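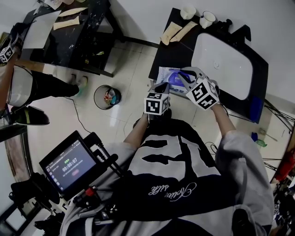
Zasik Countertop Sealer, 46 oz bottle

Sold by Notcombe Surface Supply

We stock this sealer and we use it, but we'd like you to read the whole page before you add it to your cart. A lot of what gets said about countertop sealers is wishful, and some of it is printed on the bottles.

What it is

A water-based penetrating sealer for honed and polished natural stone. It soaks into the pores near the surface and slows down oil, coffee, wine and so on. Slows down is the phrase to remember. The label says "stain-proof." We asked Zasik what that meant and got back a brochure with the same word in larger type. Leave red wine sitting overnight on a sealed counter and you may still have a mark in the morning.

Do you need it?

Maybe not. Plenty of black stone is dense enough that sealer just sits on top and dries to a gray haze, and then you get to spend an afternoon taking it off again. Put a spoonful of water on a clean patch and leave it alone for a while. If the stone under it hasn't darkened, keep your money. If it has, read on.

Engineered quartz does not need sealing. Neither does laminate or solid surface. We get orders for all three and we would like to get fewer.

Coverage

The bottle claims 200 square feet per coat. On a tight polished granite we believe it. On honed limestone we don't, and we'd plan on buying a second bottle for anything larger than a small kitchen. Customers who were sold on the coverage number are the ones who write to us.

How long it lasts

Zasik says ten years. Entwistle, whose sealer we also carry, says fifteen. Neither company would tell us what kind of kitchen they had in mind. Our own sample slab, which sits in the shop and gets wiped down every working day, started taking water again in its second year — and it never has a hot pan or a cut lemon on it. Repeat the water test every so often and go by what the stone does.

Using it

Clean the counter and let it dry overnight. Wipe on a thin coat with a lint-free cloth, wait 10 minutes, and buff off everything still on the surface. Don't let it dry there. Two coats, a few hours apart. Keep food prep off it for a full day. The quick-start card says one hour, the safety sheet says 24, and we go with the safety sheet.

It won't fix etching. Those dull spots from vinegar or citrus are damage to the polish, and no sealer we've tried touches them, whatever the forum posts say.

Compared with the others we carry

Entwistle Stone Guard costs more and smells a good deal stronger. On our slab we couldn't tell the two apart.

Grustix Shine & Seal is a polish with a bit of sealer in it. Looks great for a week. We keep it because people ask for it.

Reviews

The manufacturer's site shows 3,400 five-star reviews. We read a fair number and many describe a different product, including a grout pen. We don't import them. Reviews on this page come from people who ordered from us, bad ones included.

Returns

Unopened bottles, 30 days. Opened bottles we can't take back, so do the water test first — it costs nothing.

Ships ground only. Do not let it freeze. Bottles ordered from November on go out in insulated boxes at no extra charge.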